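**Legs off before you return them**

Jul 20, 2021

The white plastic seats go out more than anything else on the Rustavcombe lending shelf in summer, and they come back in every possible state. Most come back with the legs on. A few come back as a bag of parts with something missing. Please read this before the August bookings start.

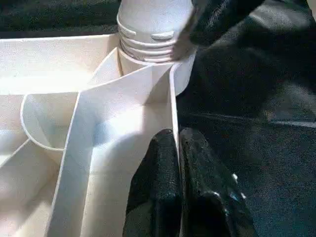
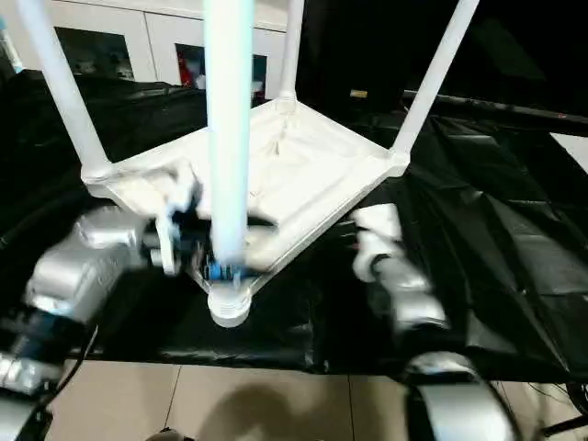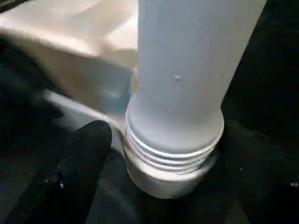
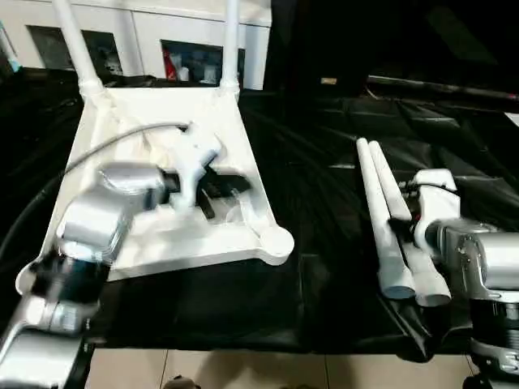
The storage shelf at Platine Street is narrow. A seat with its legs on takes the room of several flat ones, and stacked with the legs up they slide and mark each other. We are asking all borrowers to take the legs off and bring everything back in the bag it went out in. Turn the seat over on a cloth or a plastic sheet first, so the top doesn't get scratched. Work with the legs pointing up and lay each one beside the seat as you take it off, the way the two loose ones are lying in the last picture. That makes it easy to see what you have before you start filling the bag.

Hold a leg low down, close to the socket. Pulling from the far end puts all the strain on the corner, and corners are what we have had to replace. If a leg won't move, turn it a little each way while you pull. Do not use pliers, and do not hit it from the side. A leg that still won't come off can stay on. Tie a note to it and we will deal with it here.

The ridges near the end of a leg collect sand and grass. Wipe them with a damp cloth and let them dry. An old toothbrush gets into the grooves if the cloth doesn't. Please don't use oil or furniture spray on them. Last summer we had a set that had been oiled, and the legs worked loose all afternoon at the school picnic.

The foot caps stay on. They are a separate part, and we have no spares at the moment. Veronika Vörös has asked Arniron for a price on a small bag of them and will report back when she has it. The same goes for the undersides: brush out any dirt, but there is no need to wash the whole thing unless something has been spilled on it.

Some rules that haven't changed:

- Loans are for up to 2 weeks. Ask if you need longer.
- Four legs to a bag, with the seat. Don't mix sets, even if they look the same.
- Seats are for indoor floors, patios and level grass. They sink in gravel.
- They are not steps. Borrow the Pálfi ladder if you need to reach something.

For big events, the hall can take 200 people seated and we do not own anything like that many seats. Book early and expect to bring some of your own. We can't hold seats without a name and a date against them.

Returns are at the side door as before. Put the bag on the lower shelf and write the set number on the return sheet. If a part is cracked or lost, write that down too. There is no charge for ordinary breakage, but we need to know before the set goes out to the next household.

Veronika is also looking for sturdy drawstring bags, since several of ours have split along the bottom seam. Anything wide enough for a seat will do, and the color doesn't matter. Leave them with the returns.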